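Supplier reporting at Riis: notes for the sustainability session
Speaker: Tudor Ciobanu
March 2002

Slide 1. Scope
Riis sent the supplier questionnaire to 1,148 vendors in January. The talk covers the response data, the scoring method and the changes to the next round. Energy use in stores is in the other session; do not take questions on it.

Slide 2. Response
Of those vendors, 127 returned nothing. Most are small produce growers selling through Gotley. Gotley holds the contracts, so the reminder has to go out under their name. Pause for the chart.

Slide 3. Scoring
Each answer is scored 0 to 10. A policy without a named owner gets no more than 7. Blank answers score zero and stay in the average. Last year they were dropped, which raised the packaging score. State this before showing the comparison.

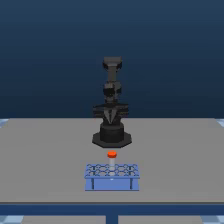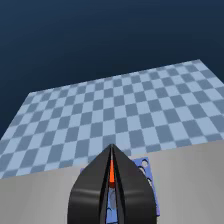 Slide 4. Weak areas
Packaging weight: units are mixed, with grams per item and kilograms per pallet in the same column. Leltomeo has corrected its own lines and will resubmit.
Freight: Vutcombe reports outbound trips only. Return trips are missing for all depots.
Labor audits: certificates accepted without an expiration date. Skip the detail if short on time.

Slide 5. Next round
Fixed units on the form. Expiration date required. One contact per vendor, confirmed in writing before the form goes out. The index submission uses the rescored figures, and the old ones are kept in the appendix.

Questions. Handouts are by the door.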